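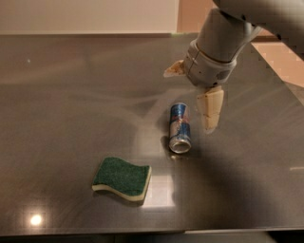

Stemcombe's change to its container collection takes effect on 2nd March. Mixed bins will no longer be accepted at the Jestlow depot, and metal must go out in its own sack. Aluminum is sorted by eddy current, which throws nonferrous pieces clear of the belt. A crumpled drink can like the one lying on its side on the dark tabletop is accepted as it is – there is no need to press it back into shape. Kitchen sponges go in general waste. Cans should be empty, with nothing pushed inside them.

Sacks are limited to three per household per collection. Kolley, the contractor, has printed 3,000 of them, and they can be picked up at the Echeverría Street office on weekdays. Foil trays and aerosols stay on the old schedule until July.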